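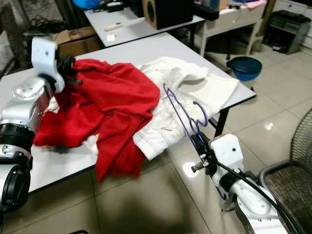 Getting Through the Laundry Pile Without Losing Your Whole Evening

I grew up in a house where the ironing board never came down. My mother kept it between the stove and the back door, and if you walked past it with empty hands you were given a pillowcase. I complained about it for years, and then I moved into my own place and found out how quickly a chair can vanish under clean shirts. So these are the habits I've settled into, some of them hers, some picked up from neighbors, and one or two sent in by readers after the February page on stain removal (thank you for all of those, I'm still working my way through them!).

Start with the washer, not the folding

Most of the wrinkles I used to fight were put there by stuffing the drum too full. I fill mine loosely, up to where I can still get my whole hand in over the top of the load. Zip up the zippers and close the snaps before things go in. An open zipper is hard on knits, and I lost a very nice cardigan that way. Shirt buttons are different, leave those undone, as the strain of the spin can pull at the buttonholes.

Turn sweatshirts and anything with a printed front inside out. Check the sleeves while you're at it. A sleeve that goes in balled up comes out balled up, and it will still be damp in the middle long after the rest is dry.

Shake everything

When the cycle ends, get the clothes out as soon as you can and give each piece one good hard snap, holding it by the shoulders or the waistband. It feels like a silly extra step when you're tired, but I've just about stopped ironing T-shirts because of it. My neighbor Vanderleia Guerra does hers out on the porch, and on a still morning I can hear it from my kitchen.

Hangers first, folding second

Go through the heap and pull out whatever is going on a hanger before you fold a single thing. Cotton shirts can go on the hanger while they're a touch damp, with the top button done up and the collar smoothed down with your fingers. Slip the hanger in from the bottom of the shirt and up through the neck so you don't stretch the collar. I like plastic hangers for this, the cheap ones are fine, as bare wire can leave a rust mark on damp cloth and you won't find it until you're dressed to go out.

Heavy sweaters should never hang. They grow. Lay them flat on a towel, pat them into shape, and turn them over once the top side feels dry.

Folding long sleeves

Lay the shirt face down. Bring one side in to the middle of the back, then fold that sleeve straight down so it lies along the body. Do the same on the other side, then fold the bottom up in two turns. Umesh Malhotra wrote in to say he rolls his and stands them up in the drawer like files, and I tried it for a month. It does save room. I went back to folding, mostly out of stubbornness, but if your drawers are deep you may well prefer his way.

Work at a table if you have one, at a height where you don't have to stoop. The bed is comfortable but it's low, and my back lets me know about it after 12 shirts or so of bending over.

White things and red things

Please keep new reds away from whites for the first few washes. To test one, wet a hidden bit of the hem and press it with a white cloth. If color comes off, wash it by itself in cold water. If you've already had an accident and something has come out pink, don't put it in the dryer! Keep it wet, soak it in cool water with an oxygen bleach that's safe for the fabric (read the label), and leave it overnight. I've rescued two school blouses this way and failed completely with a tablecloth.

Odd socks

I keep a small bag on a hook by the dryer. Singles go in the bag, and when it's full I tip it out and match what I can. Anything that's been through twice without a partner becomes a dust cloth. An old sock over the hand is just right for window blinds, and for the tops of picture frames too.

Next time: getting the musty smell out of towels, and what I do about the rubber seal on the washer door.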